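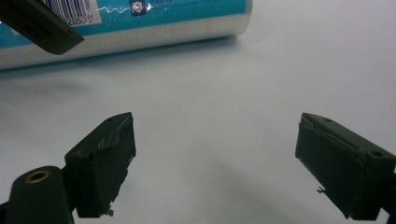
How to check a council candidate's claims before you vote

Posted 09/11/2021

Every local campaign produces the same pamphlet. The candidate is standing near a playground, the promises are in a coloured box, and somewhere in it is a number that sounds as if it came from an audit. Sometimes it did. I've spent enough evenings chasing these numbers for the Drunbridge ward race to have a routine, and it should work in most municipalities with a half-decent website.

Before you start

You need the pamphlet, the last two years of council minutes and the adopted budget. If you only have the candidate's own web page, get the others first. Don't bother with the "fact sheet" a campaign offers you at the door. It's the pamphlet again in smaller type.

Step 1. Pull out the claims you can test

Go through with a pen and underline anything with a number, a date or a vote in it. Ignore "fought for families" and "a strong voice for Inskip". You can't check those and neither can the person who wrote them. Most pamphlets leave you with very little underlining, and that's worth knowing in itself.

Step 2. Find the vote

For a sitting councillor, search the minutes for the motion. Look at who moved it, who seconded it and whether the vote was recorded by name. A good many motions pass on a show of hands, so "I voted to freeze parking fees" may rest on nothing but the speaker's memory.

Check the amendments too. In October one of the flyers going around claimed credit for the Inskip footbridge. The minutes have that councillor voting against the bridge twice, then for the whole budget that happened to contain it. I suppose that's support, if you're generous.

Step 3. Trace the money

Take the dollar figure and look for it in the budget, line by line if you have to. Watch for these:

Money announced but never budgeted.
Provincial or federal money described as if the ward raised it.
The same grant counted in two different years.
"Saved" meaning "not spent yet".

The Drunbridge example is the $4,000 in "wasted consulting fees" paid to Doltance. The payment is there. It covered a drainage report the province required, and the candidate complaining about it has since quoted the report.

Step 4. Ask where the poll came from

"Residents overwhelmingly agree" needs a sample size, the dates, the wording of the question and the name of whoever paid. The Tedach survey doing the rounds had 800 responses, which sounds healthy until you find it was an open link on a campaign page. Anyone could fill it in, from anywhere, as often as they liked. Treat a poll like that as a mailing list.

Step 5. Email the campaign

Keep it short and ask for one source per claim. Give them a week. A reply that answers some other question goes down as no reply. I'd also send the same message to every candidate in the race, including the one you like, whose pamphlet you have probably read less carefully.

Step 6. Write down what you found

Mark each claim as supported, partly supported, unsupported or couldn't tell. Use the last one freely. Minutes go missing and clerks are busy, and a gap in the record doesn't make anybody a liar. Keep the page references, as you'll want them when a neighbour tells you you're wrong.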